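Galar Hand-Held Gripper: Frequently Asked Questions

What is in the kit?
One two-finger hand-held gripper, one camera mount, two spare blue grip pads and a hex key. The camera is sold separately.

What can it pick up?
Objects up to 9 cm wide. Pluveleck tests each pad revision on 31 household items. Flat items on cloth are the hardest case; approach them from the side with the fingers half open.

Do I need a cleared bench?
No. An ordinary table will do, and patterned cloth is acceptable. With the fingers open, both ribbed pads should be in view and the target should sit ahead of the gap, as with the pink hand mirror and the box of cotton swabs here.

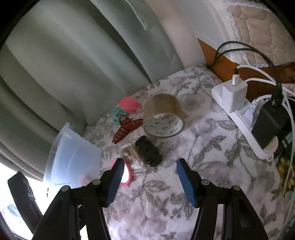
How long does a recording session last?
Some 26 minutes per battery with the Ninent logger. Charge the logger fully before first use.

The fingers feel loose. What should I check?
Tighten the pivot screws a quarter turn at a time. If play remains, order the Echeverri pivot set.

Can I wash the pads?
Yes. Remove them, rinse in lukewarm water and let them dry. Do not use solvents.

Is there a warranty?
Two years on the frame. Pads are wear parts and are not covered.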